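September, book 4, carrying on from the glue joints page

08.40. Opened the clamps on the Arberg samples. Left them overnight, room was cold first thing, heater off again. Two of the beech pairs have a hairline of squeeze-out on one side only, so the caul was not square. Redo those. The rest look fine but I am not trusting looks after last month.

Pull tests before lunch. Ourania Liapis on the lever, me writing. Broke 7 pairs. 4 went in the wood, 3 went along the glue line, and all three of those were from the Prandent batch - same tub, lid had been left loose. Skin on top of it like custard. Have thrown the tub out and written OPEN DATE on the new one in marker. Please everybody do this.

Best one held to 605 newtons before it let go, a Trinix pair, sanded not planed. Didn't expect that. Planed faces are meant to be better and I have been telling people so for years. Could be the plane iron, it is due a regrind and was leaving a slightly burnished face on the beech. Sharpen, then repeat with fresh offcuts from the same board.
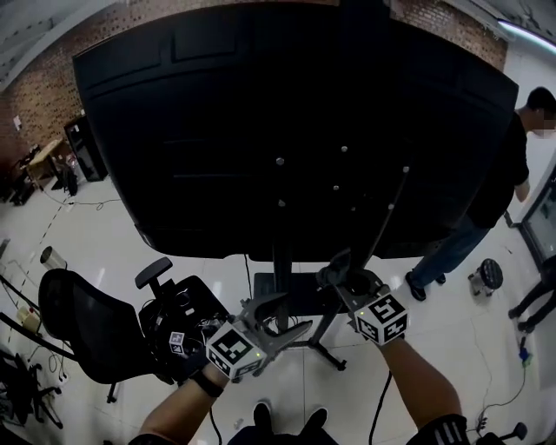
After lunch, hide glue. Cho recipe from the old binder, soaked then warmed in the water bath. Too thin the first go, ran straight off the edge and on to my shoe. Second go let it sit longer with the lid off, much better, strings a bit off the brush. Open time is short in this room, some 3 minutes at most before it gels, so have the clamps set to width and the cauls waxed beforehand. Warming the wood with the hair dryer helped. Only did it on one pair so dont quote me.

Ourania thinks we should drop the end grain joints altogether. I want to keep them with a size coat first, thinned glue, let it tack, then the proper coat. Will do both ways and argue after.

To do
- regrind plane iron, check it against the square
- cut new beech, mark grain direction on BOTH halfs this time
- ring about the heater
- wash glue brushes, they are in the sink

16.50. Second set in clamps, labelled, left on the back shelf. Don't move them before morning.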